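The Wernach Percale Duvet Set

Home > Bedding > Duvet sets > Wernach

Plain white cotton percale. Queen, king and the long twin that I keep being asked about (yes, it's back!).

I'll start with a confession, which is that I didn't want to sell white bedding at all. When I opened the shop I stocked oatmeal, slate and a sort of mustard I was very proud of, and people came in, patted the mustard, said how lovely and then asked if I had it in white. So I gave in, and then I got picky about it, and after trying far too many samples on my own bed I ended up with this one from Wernach. It's been our best seller ever since. The mustard is in the clearance section if you're feeling brave.

What it feels like

Percale is the crisp one. If you love that slippery, heavy, satiny feeling you want sateen, and I have a nice one from Jireš that's much more your thing. The Wernach is cool and dry to the touch, a bit papery when you first take it out of the bag, and it stays that way for the first two or three washes. Please don't send it back before then! By the fifth wash it's soft but still has that snap when you shake it out, and mine, which has been going since I opened, is now the softest thing in the house.

It creases. I'm saying so up front, as it's the question I get most. All-cotton percale creases, and anything sold as crease-free has usually been treated with something to make it that way. I take mine out of the dryer while it's slightly damp, put it straight on the bed and pull the corners. That gets most of it. I've never once ironed a duvet cover and I don't plan to.

About the thread count

It's 300. I know, I know, you've seen 700 on a packet at the mall for less money. Very high counts are often reached by twisting several thin yarns together and counting every one of them, and the cloth that comes out can be heavy and a little stuffy. A good 300 made from single long yarns breathes better, and that's what you want when you're trying to sleep in August. Go by the feel. I'll mail you a swatch if you ask (use the form, put "swatch" in the subject line).

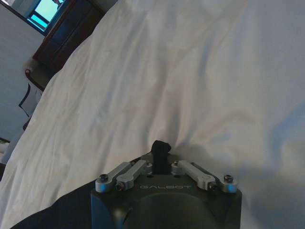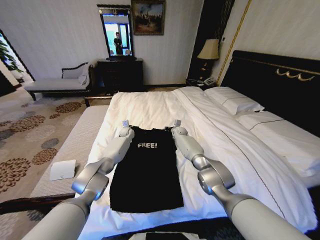
Jarmila Ďurica wrote in to say that she bought two sets in February and the second one took longer to soften up than the first. She thinks it was her water. "We're on a well at the cabin and everything comes out stiff as a board, so I put half a cup of white vinegar in the rinse and it's been fine from then on. My only real gripe is the buttons. I'd pay extra for a zipper."

I hear you on the zipper, Jarmila! I've asked Wernach twice. They do buttons and only buttons, but the newer ones are sewn on with a shank so they don't pop off in the dryer the way the old ones did, and every set now has two spares in a little bag stitched to the care label. Thanks for the vinegar tip too. I tried it on towels and I'm a convert.

What you get

Duvet cover with button closure at the foot
Two pillowcases (one with the long twin)
Inside corner ties, four of them, the wide kind
A cotton storage bag made from the offcuts

Duvet insert not included. If you need one, the Dovow all-season is what I put inside mine, and the ties line up with its loops without any safety pins or bad language.

Washing

Warm wash, tumble dry low, do the buttons up first or you'll find every sock you own inside it. No bleach, even though it's white. Bleach wears the cotton out and can turn it yellow over time. For makeup on pillowcases, dish soap and a thumb.

Sizes and delivery

Measure your insert before you order, please, and measure it lying flat. Go for the same size as the insert, or a couple of inches smaller if you like it puffed up. The cover will shrink a little in the first wash and I've allowed for that in the sizes listed.

Orders go out from Fukotbridge in the mornings, so if you order after 11 a.m. it'll leave the next working day. You can also pick up from the shop. Ring the bell twice, I'm usually in the back with the steamer on and I can't hear a thing.

Returns within 51 days, washed or unwashed. It's a strange number, but it gives you plenty of time for those five washes.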